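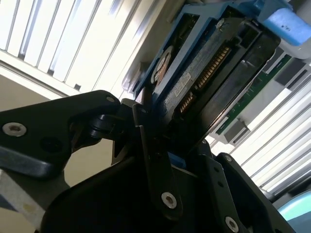
Hello! I'm Benedetta, I look after the workshop at Famitz, and I'm looking for two people to come and help me with hard drives. Lots of hard drives. We have 236 of them on the shelves at the moment, mostly the 3.5-inch sort, nearly all still sitting in their caddies, and they need taking out, checking, labelling and putting away somewhere sensible.

The job is part-time, three mornings a week, and runs for six weeks to begin with. I'd love it to go on longer than that (there's a second lot due in July) but I can't promise anything yet, so please don't give up something permanent for us!

What you'd be doing: getting drives out of their caddies, looking over the connector end for bent or dirty contacts, reading the label and typing the serial number into our list, then plugging the drive in for a test. The ones that pass go into anti-static bags and on to the shelf. The ones that don't go in the crate by the door, and Gwenaël Brunet takes them from there. He does all the wiping and destruction, so you won't have to touch anybody's data.

You don't need a computing background. I came to this from a framing shop and the hands-on part was much the same, small screws and not forcing things. What I do need is someone who is careful with connectors and who can read tiny print, with glasses or a magnifier if you like, we have both. Please be happy to say "I'm not sure about this one" and put it to one side. Scuffs on the casing are fine, by the way, we don't mind about looks.

It's mostly bench work. You can sit or stand, and the stools go up and down. Boxes of drives get heavy quickly, so we use a trolley and I'd rather you made two trips than one. There's a kettle, a decent heater and a radio which Gwenaël and I argue over.

We're on the ground floor of the Zupan building in Vitham, round the back, with a ramp up to the door and bike hooks just inside. Parking out the front is for the shop, sorry.

To apply, send me a few lines about yourself and tell me about something fiddly you've mended or taken apart. No CV needed, though I'll read it if you've got one. Post it or drop it in, marked for Benedetta Bortolotti, by 3/29/20. I'll answer everybody, and if you'd like to have a look round before you decide, say so in your note and we'll sort out a time.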